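Kuvis backup software, three months in

Kuvis copies selected folders to a second internal drive on a schedule. I installed it in January on an office desktop holding 326 GB of scanned invoices.

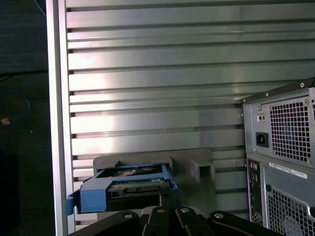

Setup took 25 minutes, most of it spent writing exclusion rules. The rule editor accepts wildcards but has no preview — a mistyped pattern is skipped silently.
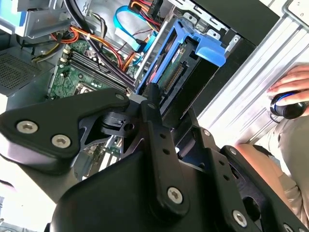 Nobuhle Engelbrecht
Storage and Backup Editor

Incremental runs finish in over 7 minutes. The full run on Sunday slows other disk work noticeably, and the throttle setting made little difference.
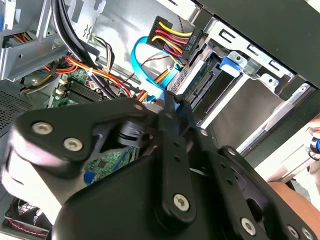 Restoring files

Single files come back quickly with timestamps intact. Folder restores ask for confirmation at every conflict.
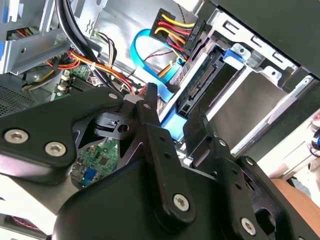
Version history is kept per file, and the log exports to plain text. Email alerts require the paid tier.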